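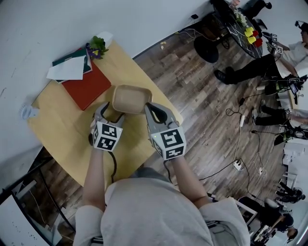 Attachment 1 – the upstairs room, table by the white wall, with the folder and green book at the far side

Ticket 410
Site: Trasness, upstairs room
Category: Heating and hot water
Status: Open, awaiting part
Subject: Knocking pipes and a radiator that goes cold by mid-morning

First message

Good morning, and thank you for coming back to me so quickly last time about the gutter, it has been lovely not to be dripped on.

The trouble now is the heating upstairs. It comes on at half past six as it should, and by eight the room is properly snug. Then the knocking starts. It isn't a bang exactly, more like somebody tapping a spoon on a pipe a couple of rooms away, and it carries on for ten minutes or so before it stops. After that the radiator under the window goes cold from the bottom up and stays cold until I switch everything off and on again. The other radiator is fine, and downstairs has been fine all January.

I have bled both of them (a little air from the window one, none from the other) and checked that the valves are fully open. The Platier thermostat on the landing says 21 whatever the room feels like, and I'm not sure I believe it.

Reply from the Sheehan helpdesk

Thank you for such a clear report, it saves us a lot of guessing. Could you look at the pressure gauge on the Gullier boiler first thing, before the heating comes on, and again when the knocking starts? It would also help to know whether the pipe going into the cold radiator is hot when the radiator itself isn't. Please mind your fingers, it may be very hot indeed.

Second message

I was up with the kettle anyway, so no trouble at all. The gauge was at 1.2 before the heating came on and 1.5 when the tapping began. The pipe going in was hot, the one coming out was barely warm. I also turned the window radiator down to 3 overnight, as the leaflet suggests, and the knocking was quieter but still there. Turned down to 2 it stopped altogether, though so did most of the warmth!

Reply from the Sheehan helpdesk

Those pressures are nothing to worry about. Hot going in and cool coming out, together with the knocking, makes us suspect the valve on that radiator – it may have been fitted the wrong way round for the flow, or it may be sticking. We have ordered a replacement that works in either direction. Our engineer will check the Platier at the same visit, and will need 2 hours with the heating off.

Please leave the valve at 2 until then and use the other radiator as normal.

Third message

That's kind, thank you. Any morning suits, but please ring the side bell, the front one only works when it feels like it (I'll raise that on a separate ticket). There is a rug over the loose board by the window and I'll have it rolled up before you arrive.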